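# Workshop notebook, Cell 2 (Clasteo bench arm), May

Entry opened 08:40. Subject: routine service of the gripper and wrist camera, and re-teaching of the pink box position.
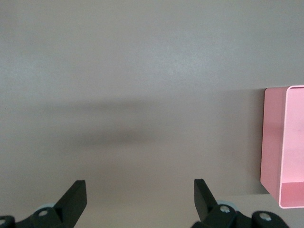
## Condition on arrival

The cell was handed over with the fingers wide apart and the arm parked to the left of the box. The counter on the controller stood at 546 cycles since the previous service. The limit agreed for this bench is 615, and the work was brought forward so that the cell would not have to be stopped during the Unarance trial.

The operator's sheet recorded two faults, both of the type "close without contact". Both arose on the approach to the box. No fault was recorded at the tray.

The four silver bolt heads at the base of the fingers were checked for paint marks. None carried one. The marks called for in the Verbeke service sheet appear never to have been applied to this set of fingers.

## Work carried out

1. Power isolated at the wall and the air line vented.
2. Each finger bolt tried with the hand driver. The outer bolt on the right finger took nearly a quarter turn. The other three did not move.
3. Right finger removed, seat wiped, finger refitted. All four bolts tightened to the sheet value and marked with white paint.
4. Finger faces cleaned with a dry cloth. Solvent is not to be used on the matte black parts. It left a bloom on the previous pair.
5. Wrist camera lens cleaned and the cable clip moved one hole up the bracket, as the cable was rubbing when the wrist turned past its middle position.
6. Power and air restored. Home position run three times with no alarm.

## Box position

The box is not fixed to the table and it had crept since it was last taught. The stored approach point was corrected in X only, by 149 counts, and saved under the same name in the Wenach program. The old value is kept in the comment line beneath it.

There is a small dark speck on the table top, near the left edge of the camera view. It was left in place for the moment. If the part finder reports it as an object, the lower size limit should be raised before anything else is altered.

The soft shadow across the table also remains. The exposure setting was left as found, and colleagues are asked not to change it until the overhead lamp has been dealt with.

## Test run

50 cycles at reduced speed, box to tray and back. No contact fault. One slow close at the start of the run, not repeated.

## Outstanding

- Corner stops for the box, to be cut from strip and screwed down.
- Spare bolts for the fingers. The drawer is down to one.
- Service counter to be reset once the full-speed run has been signed off.

Cell released for reduced speed only, 11:15.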